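Home | Kitchen | Garden | Cleaning | Contact

How to keep fruit fresh for longer

2018-06-04
By Negin Ghasemi

Most fruit goes off early through being stored in the wrong place. These steps take a few minutes after each shop.

1. Sort it. Take everything out of its packaging and use anything bruised the same day. One mouldy plum will spoil the rest.

2. Decide what goes in the fridge. Berries, grapes and cherries go in straight away, unwashed. Set the fridge to 5 degrees or a little below.

3. Leave hard pears, peaches and avocados out until they give slightly when pressed near the stalk. Then chill them.

4. Keep apples away from everything else. They give off a gas that ripens other fruit. To hurry a hard avocado, put it in a paper bag with an apple.

5. Line the fruit bowl with paper or a clean cloth and change it when it gets damp. Stand the bowl out of the sun and away from the cooker.
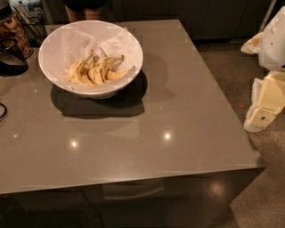
Bananas in a lined bowl on the worktop.

6. Freeze what you won't eat. Peel bananas first and slice them on to a tray. Once hard, tip them into a bag. A 600 g bag does two batches of my banana loaf.

Wash fruit just before eating, and check the bowl every other day.

Related
Storing potatoes and onions
How to clean a fridge door seal
Freezing soft fruit in January
11 ways to use up stale bread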